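What the recorded crime figures for Mudgway do and don't say

November 29, 2024

The new recorded crime figures for our area came out last week and the local paper led with shoplifting up 32%. I have had three people mention it to me since, one of them in the queue at the chemist. I spent Sunday afternoon reading the tables at the kitchen table and this post is my notes from that, tidied up a bit.
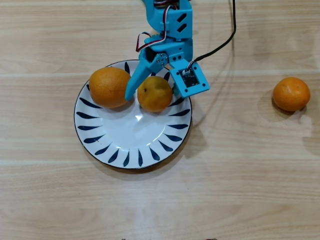
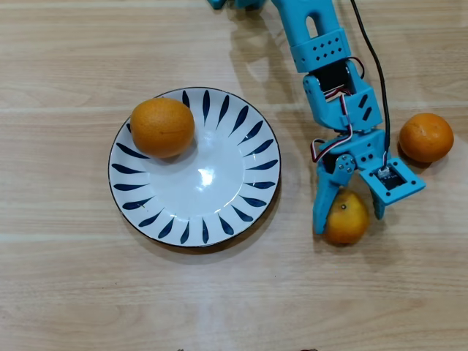
Oranges and a patterned plate.

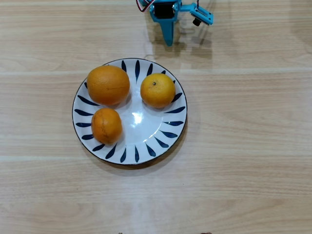
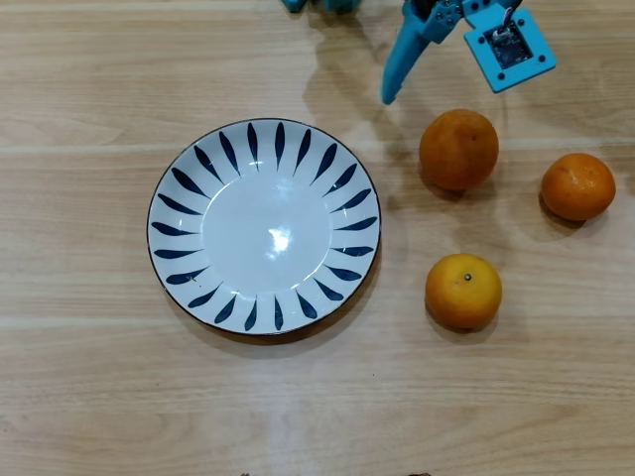
The first thing to get straight is what a recorded crime is. It is an incident that somebody reported and that the police then wrote down as an offence. If a shop stops bothering to ring up, recorded shoplifting goes down. If the shop starts again, it goes up. Neither tells you much about how many things left the shop without being paid for.

Something of that sort has happened on the high street. In May the traders' group started using an online form called Mindemex, which lets staff report a theft in a few minutes without waiting on the phone. Mayuree Wannasri has the hardware shop next to the bank. She told me she used to report perhaps one theft in ten, and only when it was a power tool. Now she reports all of them, down to packets of screws. Her shop must look like a crime wave on paper, and she says it feels the same as it did two years ago.

I don't want to push this too far. Engelbert Tanner at the off-licence thinks it has got worse, and he has been behind that counter long enough for me to take him seriously. He has moved the spirits behind the till and put a bell on the door. Both of them could be right. The table only gives a total for the whole ward and I can't split it by shop.

Burglary is a better series to look at, as most people need a crime number for the insurance claim and so most burglaries get reported. There were 59 in the ward the year before and 40 in the latest year. That is a fair drop, though with numbers this small one person being caught, or moving away, can do it. The paper gave it one line on page 4.

The category I find hardest is antisocial behaviour. It isn't counted as crime in the main table, it sits in a separate one, and the notes say the way calls are sorted changed part way through the year. So the two years can't be compared. The paper compared them anyway.

I wrote to the neighbourhood team to ask whether the reports made through the form could be shown separately. Wumpini Abugri replied the next day, which was quicker than I expected, and said it was possible but would have to go through as a formal request. I have put one in. The reply is due before Christmas — I will add it to the bottom of this post when it comes.

There is also a public meeting about it in the library, upstairs, at half past six on the second Tuesday of next month. Annatjie Cele is chairing. If you go, it would be worth asking how many of the shoplifting reports led to anybody being spoken to, because that figure isn't in the tables at all and I looked for it twice.

Comments are open, but please don't name anyone you suspect of anything. I had to take two down last time.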